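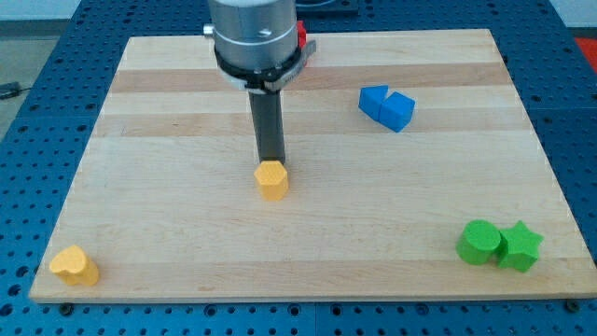

*Figure 1. The arm over the yellow hexagon, with the other shapes waiting at the corners of the board.*

## Flurnine: sorting toy blocks the slow way

17 October 2023

Flurnine is a tabletop arm that is supposed to move colored blocks from wherever they are to wherever we say. A four-year-old can do this. The four-year-old, however, does not need 184 lines of calibration code, so we feel the comparison is unfair to both sides.

### Setup

We built it at Arkonlow, the shared workshop, on a table with a grid of holes in the top. The grid turned out to be the best part of the project. You can bolt a thing down, measure it once, and find it in the same place a week later, which can't be said of our screwdrivers.

The work surface is a maple cutting board. It gives us a flat area with clear edges, and the bands in the wood run straight enough to check alignment by eye. The blocks are yellow, blue and green, in shapes that include a cube, a cylinder, a heart and a star.

### Control

Joint commands come from a program we call Bister. It reads a target position, plans a path above the blocks and comes down vertically. The first version skipped the "above" part. We logged 2648 moves between February and this report, and the early ones are mostly a record of things being shoved.

Each run is saved to a text file. We capped the files at 1536 lines after one of them became too large for the workshop laptop to open – a low bar, but we cleared it.

### Problems so far

- The star is hard. Its points leave very few good places to touch it, and a small error in angle sends it spinning.
- The heart is worse, for the same reason plus sentiment.
- Two blocks side by side confuse the planner, which treats them as one large block and aims for the middle.

### Next steps

Fix the side-by-side case first, then rerun the full set of 8 test layouts. After that we want to slow the last part of the descent and see if the star settles down.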